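# A Morning at the Old Mill Village
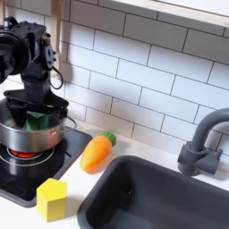
**Ospina Walking and Heritage Club – Newsletter, October**

Our October walk took us to Canari, or to what is left of it. Many of you asked for a report, so I write it while my legs still remember the hill.

For those who joined the club this year: Canari was a mill village on the upper part of Lela Creek. In its best time it had 861 people, a school, two churches and a hotel with a porch on all sides. The Cledetti family owned the mill and also most of the houses. When the mill closed, the families left in a few years, and the post office was shut after them. Today one family lives there in summer, at the end of the paved road, and they kindly let us park beside their fence.

We were 16 walkers, and we started at 8:30 in the morning. The fog was still sitting in the valley and we could hear the creek before we could see it. The path follows the old wagon road for the first mile. It is wide and easy, but there are many wet leaves on the flat stones, and I recommend boots with a good sole. After the second gate the path becomes narrow and climbs to the left. The yellow marks on the trees are old and some have disappeared, so please stay with the group at this point. Two of our members went straight ahead last year and had a longer walk than they wanted.

The mill itself has no roof now. Three walls are standing, and in the fourth a maple tree has grown where the big door was. Flor Yupanqui, who has studied the county papers for many winters, showed us the place where the wheel turned and the channel that brought the water. I had passed this channel several times and always believed it was a ditch. She also read to us from the store book of the Cledetti mill. A pair of work boots, a sack of flour, a lamp glass, all written in very small and beautiful letters. One man bought peppermint candy every week for years. We would all like to know who he was.

From the mill we went up to the cemetery, which is at 1,666 feet and is the highest point of the walk. The view is open to the south, and by this hour the fog was gone. The maples were already past their best color but the oaks were just beginning, and the hill across the creek looked like rust. The iron gate is broken on one side, so lift it a little when you open it. Several stones have fallen on their faces since spring. We did not try to raise them. The county asks that visitors leave them as they are until someone with experience can look at them.

I want to mention the apple trees also. There are still a few behind the place of the schoolhouse, very old and full of moss, and they gave fruit this year. Fidelina Llanos tasted one and said it was sour but honest. I tasted one too and can only agree with the first part. She believes they are an old cooking variety and has sent a few to a friend who knows apples better than we do. If we receive an answer, it will be in the next newsletter.

We had our lunch on the hotel steps, which are the only part of the hotel that remains. It is a little strange to sit on a stairway that goes to nothing, but the stone was warm from the sun and it was comfortable. A pair of ravens stayed near us for the whole meal. On the way down we took the lower path along the creek. The footbridge is in good condition, but the third board from the far side moves under the foot. I have reported it to the county.

We were back at the cars at 1:45. The complete loop is a little more than five miles, with one steep part after the second gate. I would call it moderate. There is no water to drink along the way and no phone signal above the mill.

**Next walk.** In November we will go to the Lela Creek overlook, a shorter route and almost flat. We can take 24 people, as the parking is small. Please write your name on the list at the library desk or tell Fidelina. Dogs are welcome on a leash.

**Old photographs.** Flor is preparing an evening about Canari in December. If your family has pictures, letters or any paper from the village, she would be happy to see them – also the ones without names or dates. She makes a copy and gives you back the original the same day.

**Found.** One gray wool glove, left hand, on the path below the cemetery. I have it at home.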